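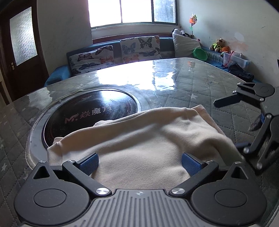

What do people do with the last bit of food on the plate? That was my question for the whole semester, and I'm still not tired of it! My partner Mihret Demissie and I wanted to know how much gets left behind at shared meals, the kind where everybody picks from the same pots in the middle, compared with meals where you get your own tray.

We picked 2 places near campus. Ibarra does family-style dinners, and Clenda is a regular cafeteria line (good soup, terrible chairs). Both managers let us stand near the dish return on Tuesday evenings with a kitchen scale and a clipboard, and we logged 568 plates in total. Of those, 154 came back with enough food on them to weigh. Mihret did the weighing and I did the writing down, mostly because my handwriting is better and she kept laughing at how I held the tongs.

I was sure the shared tables would waste more. Wrong! People at Ibarra took small helpings and went back for more, so their own plates were nearly clean. The catch is that we only weighed plates, and the serving pots went straight to the kitchen before we could get near them. Our adviser, Syahrul Lumbantobing, pointed this out in September and I should have listened.

Rice was the most common leftover at both places, then bread crusts. If I did it again I'd ask the kitchens for the pots too, and I'd bring a second scale, as ours quit halfway through one dinner and we lost a bunch of plates.

We use cookies to remember your settings. Accept | Decline

Contact the student projects page | Copyright Weditz College | Back to top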